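**Bedroom tidying task – progress notes, group 6**
Evie Clegg, Radomír Gajdoš, Thanasis Theodorakopoulos
18 Feb 2026

Goal for this part: soft toys off the bed, into a basket, bed left usable. Sounds easy. In December we used hard blocks and they rolled everywhere, so plush fruit now.

Setup – bed with gray fitted sheet, pillows up against the headboard and left alone. Toys go near the left corner. Same start each time, or the times dont compare.
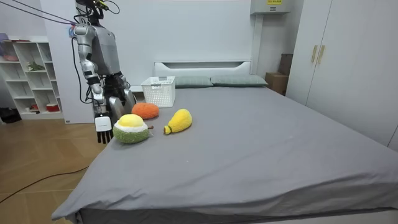 *Fig. 1. Plush fruit near the corner of the bed, pillows at the headboard.*

Basket is white plastic, holes in the walls, goes right on the mattress. Tried the floor first, too far to reach. Downside – it sinks a bit on the soft side and the rim tilts. Evie wants a board under it. Not tested yet.

Order of toys is free for now. Banana is the akward one, long and curved, can end up over the rim. Round ones sit better.
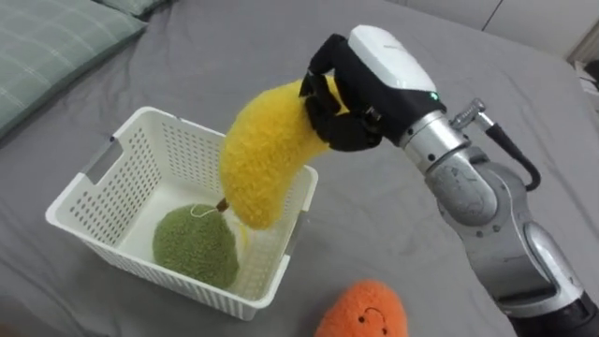 *Fig. 2. Banana over the basket, green fruit already inside.*

Still to do:

- smooth the sheet between runs (folds near the edge get worse)
- 2 more basket spots
- Thanasis to type up the timing sheet, room 354

Pillows are next section, Radomír has the draft.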